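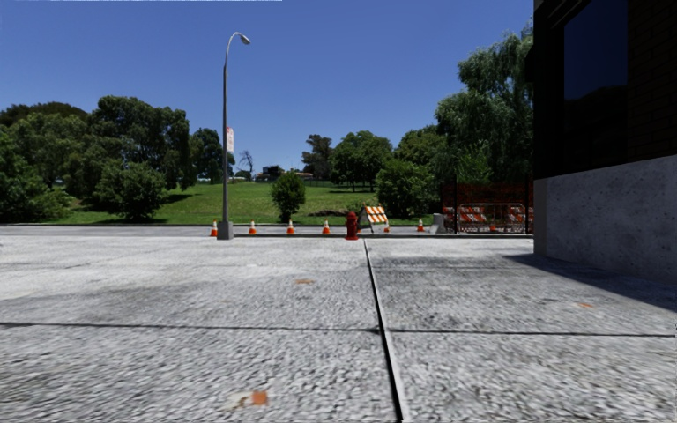
Re: Sukemier recall petition, signature count

List members,

Answering the message quoted below, with one correction.

> The clerk in Emau says the petition against the Sukemier
> ward seat needs 1000 valid signatures and that we have
> 5 weeks from filing. Does anyone know if sheets signed
> before the filing date can be counted? Also, is the
> Grallico office still taking drop-offs?

The sheets signed before filing do not count. The charter is clear on this, and the clerk has thrown out early sheets in two past petitions. Anyone who signed early has to sign again on the new form. The 5 weeks is right, but it runs from the date the clerk stamps the form, and that was 7 Aug 2021.
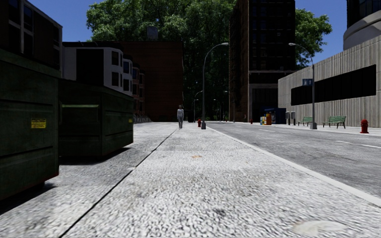
The Grallico office is still taking sheets, and so is the Amissah campaign, although Amissah has not endorsed the recall and has asked us not to say otherwise. Please don't. Circulators have to stay on public ground. A sidewalk like the one running past the two green dumpsters is the sort of spot I mean, if it is city property and you leave room for people to get by. A store's parking lot needs the owner's permission. Each circulator signs the bottom of every sheet in ink, and a sheet with no circulator signature is lost in full.

I would aim for well over the 1000. Last time a lot of names were struck for old addresses, so ask people where they are registered before handing over the pen.

The new form is in the list archive under August.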